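How to tell whether a robot can take a chore off you yet

Claims about household robots are easy to find and hard to check. This page sets out a simple way to test one chore at a time, using laundry as the worked case. You can use it on a demo video, a trade stand or a machine you have on loan.

1. Write the chore down in full
"Folding" is one step. The whole job is more like this: lift the basket, take out one item, find its corners or shoulders, fold it, stack it, go back for the next. Note which steps the machine does and which a person does for it.

2. Time yourself first
Do a normal load at your normal pace. Mine was 30 items, socks counted in pairs. Without your own time, the robot's time tells you very little.

3. Use your own things
A square towel laid flat is the easiest case there is. Put in a fitted sheet, a shirt with buttons and something inside out. Start with everything bunched up in the basket — that is how washing arrives.

4. Count the helps
Each time somebody straightens an item, restarts the program or moves the basket nearer, make a mark. Also ask whether the arms are running by themselves or being steered by a person. Both are worth seeing, but they go on separate sheets.

5. Run it long enough
Five good folds prove little. I ask for up to 101 attempts, spread over a day, and I keep the failures in the count.
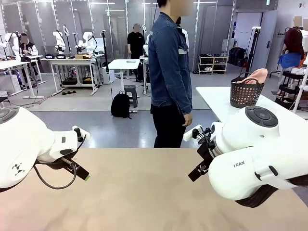 Lanier Sivakumar

Two arms with two-finger grippers, facing each other over a bare table, are a common layout for cloth work. One side can hold while the other pulls or smooths. Look at where the basket is kept as well. If it sits on another table, as the one with the pink cloth over its rim does, check who brings the washing across and add that to your list from step 1.

Reading the result
If the machine needs help on more than one item in ten, you are still doing the chore. Below that, compare the times. A slow robot may be fine if you can leave the room, so test it on a Saturday with the usual mess about.

For now, I would trust arms like these with towels and flat cloths, and keep the shirts for myself.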